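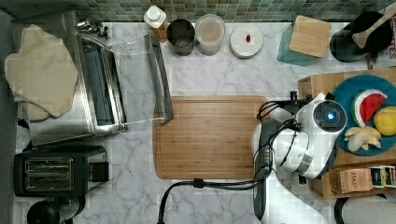 大理石のカウンターと竹のまな板。左にオーブントースターと2枚焼きのトースター。

Kuroda地区の古い集合住宅の一階に、週に4日だけパンと軽食を出す小さな台所がある。名前はPanbridge。もとは自宅用の台所で、今も家族の食事と店の仕込みを同じカウンターでこなしている。店主に、道具の置き方と片付けについて話を聞いた。訪ねたのは月曜の午後、定休日だった。

最初に聞いたのは、白地に灰色の筋が入った大理石のカウンターのことだ。選んだのは店主ではないという。

「前に住んでいた人が入れたものです。私なら木にしたと思います。レモンの汁をこぼすと跡が残るので、最初の年はずっと気にしていました。今は跡がついたらついたで、そのまま使っています」

生地をこねるには向いているそうだ。夏でも石が冷たく、バターの多い生地がだれにくい。冬は反対に冷えすぎるため、こねる前にぬるま湯で絞った布巾を広げておく。

壁際の緑と灰色の小さなモザイクタイルも、前の住人が残したものだ。目地の掃除は月に一度、古い歯ブラシでやっている。

「油は思ったほど飛びません。飛ぶのは粉です。粉が目地に入って、そこに湯気が当たると固まる。だから粉の日は、終わったら先に乾いた刷毛で払います。濡れた布巾で拭くのはそのあとです」

中央に置いた大きな竹のまな板は、Firavdenという雑貨店で買った。値段は2,497円。角が丸く、縁をぐるりと溝が回っている。

「溝があるのは助かります。トマトを切っても石のほうに汁が行かない。ただ、パンを切ると溝にくずがたまるので、逆さにして流しで叩きます。買って6年になりますが、反ってはいません。洗ったら立てて乾かす、それだけです」

肉や魚には別の樹脂の板を使い、普段は引き出しにしまってある。竹の板はほとんど出したままだという。

焼く道具はカウンターの左にまとめている。ステンレスのオーブントースターと、その手前の黒いトースター。食パンを焼くだけなら一台で足りそうだが、店主は分けて使っている。

「朝、家族が食べる分は黒いほうです。2枚ずつしか入らないけれど、早い。オーブンのほうは予熱がいるので、チーズをのせたものとか、小さい丸パンを温め直すときに使います。扉が手前に大きく開くから、前に物を置けません。まな板はいつも少し邪魔な場所にあって、開けるたびに右へずらします。ずらし忘れると、取っ手が板の上に来ます」

ベージュのキルティングのミトンは、オーブンの上にかけておくのが定位置だ。以前は壁のフックに吊るしていた。熱い天板を持とうとするたびに振り返ることになり、やめたという。

「使っている最中は上に置かないようにしています。熱くなるので。冷めたら戻す。ミトンがのっていたら今日はもう焼き終わり、という目印にもなっています」

奥の壁に沿って、容器が一列に並ぶ。琥珀色が透ける小さなボトル、黒い筒形の缶、透明な容器、蓋つきの白く丸い容器。並べる順番に決まりがあるのか尋ねると、少し考えてから答えが返ってきた。

「よく使うものが手前、ではないんです。奥に一列しか置かないと決めています。二列にすると後ろのものを忘れます。前に、後ろの列から古い粉が出てきて捨てました。一列に入りきらなくなったら、どれかを棚に戻します」

青緑の布はたたんで奥に置き、木の四角い板を立てかけておく。右奥の黒い丸い壺は木のスプーン用だ。柄の長いものは引き出しに入らないので、ここに立てている。

「壺は近所の陶器店のHamumで買いました。本当は花瓶かもしれません。口が広いので、手を突っ込んで底まで洗えます」

片付けの手順も聞いた。一日の仕込みが終わると、まずまな板を流しに運ぶ。次に粉を払い、奥の容器を一つずつ持ち上げて下を拭く。オーブンは扉を開けて冷まし、冷めてから底のくず受けを抜く。仕上げに、石を乾いた布でもう一度拭く。

「水が残ると筋になります。白いところは目立ちませんが、夕方の光で見ると分かる。お客さんには見えない場所なので、これは自分の気持ちの問題ですね」

多い週には、200個を超える丸パンをこの台所で仕込む。場所が狭いと思うことはないのか。

「狭いです。でも広げると、そこに物を置くでしょう。真ん中にまな板一枚分の場所があれば、だいたいのことはできます」

次に買い替えたいものを尋ねると、黒いトースターだという答えだった。レバーの戻りが少し重くなってきたそうだ。同じ2枚用を探しているが、幅が今のものより大きいと左の隅に収まらないので、まだ決めていない。

Panbridgeの次の営業は水曜の朝から。丸パンは昼前になくなることが多い。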